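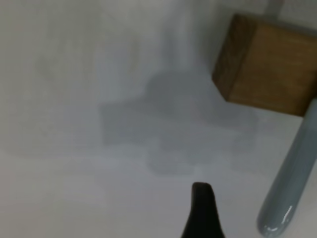

Week 4: Why wood moves

Last week was all about how a tree puts on its rings. This week we get to my favourite part of the whole course, which is what happens to timber after it has been sawn (it never really settles down!).

Wood is a bundle of tiny tubes. In a living tree they are full of water, and the tube walls are soaked too. As a board dries, the water in the hollows goes first and the size barely changes. Only when the walls begin to dry does the board shrink. That turning point is the fibre saturation point, so please learn the name.

Shrinkage by direction

Along the grain: almost none.
Across the rings (radial): a fair amount.
Around the rings (tangential): the most, often close to double the radial figure.

Nearly every warped shelf you have ever cursed comes out of that list. Draw the end of a flat-sawn board with its rings, think which face shrinks more, and you can predict the cup before it happens. I still find that thrilling.

Working out moisture content

Weigh the sample, oven-dry it, weigh it again. Divide the weight lost by the dry weight and multiply by 100. A sample that goes from 575 g to 500 g has lost 75 g, so its moisture content is 15%. Do divide by the dry weight, as half the class used the wet one last year.

For Tuesday

Read Anselmo Llorente's handout on quarter-sawn oak and try questions 1 and 2 at the back. Zofia Górecki has the key to the Emley store if you need offcuts.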